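# Ticket 701: wrist camera drops out, arm stops partway through a reach

**Opened by:** Felicidad Tolentino
**Site:** Wosau, second floor
**Equipment:** Drilley arm, left side, with the wrist camera and gripper
**Status:** open, with a workaround in place

Hello everyone, and thank you for picking this up so quickly. I've been keeping notes in pencil next to the keyboard and have finally typed them up, so forgive the length. I know some of you like the short version first: the left wrist camera loses its connection, the Drilley controller notices and puts the arm into a protective stop, and then we can't get it moving again until we power cycle the whole left side. It started in February. The right side has never done it.

## What happens

A normal run begins with both arms parked. I start the Tratier session, the camera comes up, the gripper opens and closes once for its check, and away we go. On a bad run everything looks fine through the first few reaches. Then the picture on my screen freezes, the arm carries on for a moment (this is the part I don't like at all, more on that further down), and it stops with this in the log:

```
WARN wrist_cam_left: no new frame
WARN wrist_cam_left: reconnect attempt 1
WARN wrist_cam_left: reconnect attempt 2
WARN wrist_cam_left: reconnect attempt 3
ERROR wrist_cam_left: device lost
ERROR arm_left: protective stop, code 46
```

Code 46 in the Ciobanu manual we have up here is listed as "input device lost during motion." That matches what I see, so I don't think the arm is inventing trouble. It stops because the camera has gone away, and I'm glad it does.

After that, the reset button on the session screen does nothing. It goes gray, comes back, and the same code is sitting there. Restarting the Tratier session doesn't help either. Only switching the left side off at the power strip and waiting a good minute brings it back, and it really does need the minute. I got impatient twice and had to do it over both times.

## What I've tried

**Different port on the computer.** I moved the left camera to the port the right camera normally uses, and gave the right camera the left one's port. The fault stayed with the left camera. I was hoping it would follow the port, because a port is easy to blame and easy to avoid.

**Different cable from the computer to the base of the arm.** I used the spare from the drawer, the one with green tape on it. I got a whole morning without a stop and wrote a very cheerful message to the group, for which I apologize, because it stopped again right after lunch.

**Slower motion.** I turned the speed down from 76 percent to the lowest setting the profile allows. It still failed, though it took longer to do so. I wouldn't lean on that too hard. Everything takes longer at that speed, including me.

**Leaving it still.** I left the session running with the arm parked and the camera on, and went off to do the supply order. It never dropped. I've repeated this overnight and found the camera still happily sending pictures at 7:30 in the morning. So whatever is wrong seems to want movement.

**Moving one joint at a time.** This was the useful one, and I should have done it first. With the session in manual mode I ran each joint slowly from one end of its range to the other, watching the log. Base, shoulder and elbow were all fine. The last wrist joint dropped the camera when it was turned well over toward the outside, and it did so again when I repeated it. Turned the other way it behaved itself.

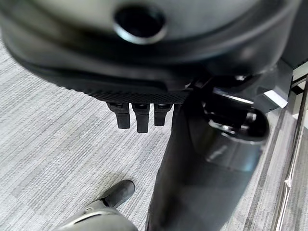

The camera cable travels along the arm before it reaches the wrist, and my guess is that the last stretch of it gets pulled tight when the wrist rolls outward. When the cable was fitted we had the arm in its parked pose, and there was a nice easy loop. I doubt any of us thought to roll the wrist all the way over and see how much of that loop was left. I certainly didn't, and I was the one holding the cable ties.

With the power off I turned the wrist by hand and felt along the cable. It goes firm under my fingers near the outward end of the roll. I couldn't feel a break or a kink, but I'm no judge of what goes on inside the jacket, and the connector at the camera end has a bit more wiggle than its twin on the right arm.

## The part I'd like someone to look at carefully

As I mentioned, the arm doesn't stop at the same moment the picture does. There's a gap while the software makes its three attempts to reconnect, and during that gap the arm keeps following the last thing it was told. It isn't a long time, and at low speed it hardly travels. At our normal speed it travels enough that I wouldn't want a hand near the gripper.

No one has been hurt and nothing has been hit. I'm still logging it as a safety matter, and I'd ask that it not be closed along with the cable. Once the cable is replaced the dropouts may well go away, and then this gap will be sitting there waiting for the next reason a camera might disappear.

What I would like, if it can be done in the settings, is for the arm to hold its position on the first missed picture and do its reconnecting while it's standing still. I looked through the Tratier options and found a setting for the number of attempts, but nothing that says what the arm should do in the meantime. If I've missed it, please just tell me where it is. I won't be embarrassed.

## Workaround for now

Anyone using the left arm before this is fixed, please do the following:

1. Load the profile called `left_limited`. It keeps the last wrist joint away from the outward end of its roll.
2. Keep the speed at the lowest setting.
3. Stay outside the taped line whenever the session is live, even if the arm looks idle.
4. If the picture freezes, press the emergency stop and don't wait for the log to catch up.
5. Switch the left side off at the strip, wait a full minute, and switch it on again.
6. Add a line to this ticket with the time and what the arm was doing.

Please don't re-tie the cable yourselves. I know it's tempting, and I nearly did it myself, but if we shift it now we won't know whether the new one has cured anything.

## Follow-up notes

**10:15.** Ran with the limited profile all morning. No dropouts. A few of the reaches have to be planned the long way around, which looks a little comical, but they do finish.

**1:40.** Tried one run on the ordinary profile, arm clear, nobody inside the line, my hand on the stop. Camera dropped on the fourth reach, wrist rolled outward. Code 46 again. Powered down and back to the limited profile.

**3:05.** Heard back from Ciobanu support. They agree it sounds like the cable and are sending a longer one with a flexible jacket, along with a new clip for the wrist. They asked whether the connector screws were snug. One of them wasn't. I've left it as I found it until the new cable arrives and wrote down which one it was (the one nearer the gripper).

**4:20.** Asked them about the reset button as well. Their answer was that the controller won't clear the code while the camera is missing, and the camera won't come back without a fresh supply of power, so the two of them wait on each other politely forever. They've passed along my request for a way to restart just the camera.

## Still to do

- [ ] Fit the longer cable and the new clip, then roll the wrist to both ends by hand before tying anything down
- [ ] Tighten both connector screws
- [ ] Repeat the joint-by-joint test, left arm
- [ ] Do the same test on the right arm, even though it's been good as gold
- [ ] Answer from Tratier about holding position on the first missed picture
- [ ] Take the limited profile off the default list once all of the above is finished

I'm upstairs until five most days, and I'm very happy to stand at the stop button if someone wants to see the fault for themselves. Just knock loudly, the compressor is on this side of the wall.

Felicidad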